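Sorkow Tall Panels and Edge Strips

Plain white panels for doorways, cabinet sides and awkward corners

We've stocked the Sorkow range since we opened the trade counter, and it is still the thing we end up talking about most when people come in with a sketch on the back of an envelope. A tall white panel doesn't sound like much to get excited about. But if you have ever tried to make the side of a larder cupboard sit neatly against an old wall, you'll know how much difference a good straight edge makes!

The range has two parts. There is the panel itself, which covers the side of a run of cupboards or lines the reveal of an opening, and there is the edge strip, which goes over the front of it and gives you a crisp finish where the light surface stops and the dark of the cupboard begins. You can buy either on its own. Plenty of our customers only want the strip, usually to tidy up a panel they already have.

Sizes and finishes

Panels are 2000 mm tall as standard. The edge strip comes at the same height and is 40 mm across the face and 7 mm thick. If you need something shorter, we cut to length at the counter while you wait (bring the measurement from both sides of the opening, as floors in older houses are rarely level). We can't join two strips to make a taller one, so for high ceilings please ask about the special order lengths.

Finish is a smooth matt white. We did try a gloss version one April and took it off the shelves again, mostly because it showed every fingerprint. The matt is much kinder, and it takes a wall paint nicely if you would like the whole lot to match.

A word on whites

White is a slippery colour. A panel that looks perfectly neutral in our shop can turn pinkish beside one wall and greyish beside another, and it changes again as the daylight goes. The painted wall next to it will be doing the same thing. Annunziata Pace, who runs our colour desk, sends people home with a sample offcut and asks them to stand it upright in the actual spot, once in the morning and once in the evening with the lamps on. Lay it flat on a worktop and you'll get quite a different answer.

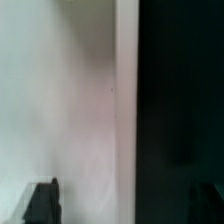

The other thing worth checking with your sample is the step. At 7 mm the strip stands slightly proud of whatever it is fixed to, and this gives you a fine line down the join. Some people love that line and some would like it gone. If you are in the second group, run a thin bead of decorator's filler down the join, wipe it with a damp finger, leave it overnight and paint straight over. If you like it, leave it alone – it looks smart, especially beside a dark interior.

Dark interiors, by the way, are where this range really comes into its own. Gianni Donati fitted a full set for a customer who had painted the inside of her pantry a very deep green, and it was so good that we changed our own stockroom cupboard to match. The white edge looks sharper and the shelves seem to sit further back.

Fitting

Edge strips are supplied with Clostix adhesive pads already on the back, and panels come with a bag of 21 fixings, so there should be a few left over. Wipe the surface down first and let it dry. Start the strip at the top, press gently, check it with a level, and only then work your way down with firm pressure. The pads let you lift and reposition for the first few minutes, but after that they really do hold.

For plastered walls that crumble a bit, Aldo Zuccaro prefers a tube of Dakov grab adhesive and a few lengths of masking tape to hold things until morning. We keep it by the till.

Care

A soft cloth and warm water will deal with nearly everything. Small specks and scuffs usually come off with a dab of washing-up liquid. Please keep scouring pads away from the matt finish, as they leave shiny patches.

Goes well with

Vieira cupboard hinges, soft-close, sold in pairs
Vieira slim pull handles in black or brushed steel
Dakov decorator's filler, white
Spare Clostix pads, per sheet

Collection and delivery

Strips fit in most cars with the front seat folded down. Panels are best delivered, and Mirko Lo Presti will carry them up to the first floor if you mention the stairs when you order. Offcut samples are free from the counter.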